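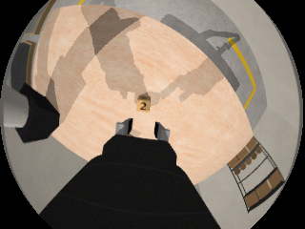 Small wooden cube with a 2 on its front, round tabletop.

Re: [blocks] Numbered sets – which numerals to stamp?

On 12 September 2018, a list member in Driltberg wrote:
> I'm cutting a counting set for the Trisham library and can't decide
> on the numerals. Do you stamp, burn or paint? And does anyone
> still put a bar under the 6 and the 9?

Oh, I love this question! I've made 14 of these sets now and I still get excited laying out the numbers. I stamp mine with black ink, straight onto bare maple sanded to 400. Going up to 600 looks gorgeous, but my ink just sat on top and smeared, so I stopped there.

Yes to the bar, please – under both! The Skekulham playgroup had a set without it, and the kids lined them up 5, 9, 7, 8 all through June. They were perfectly happy, but the parents kept fixing the row.

For the 2, pick a typeface with a flat foot. The curly ones read as a Z from across a room. My favorite stamps are the old Cele set, the one with the open 4. If you can find it, grab it! I can mail you a test print of all ten digits, just send me your address off list.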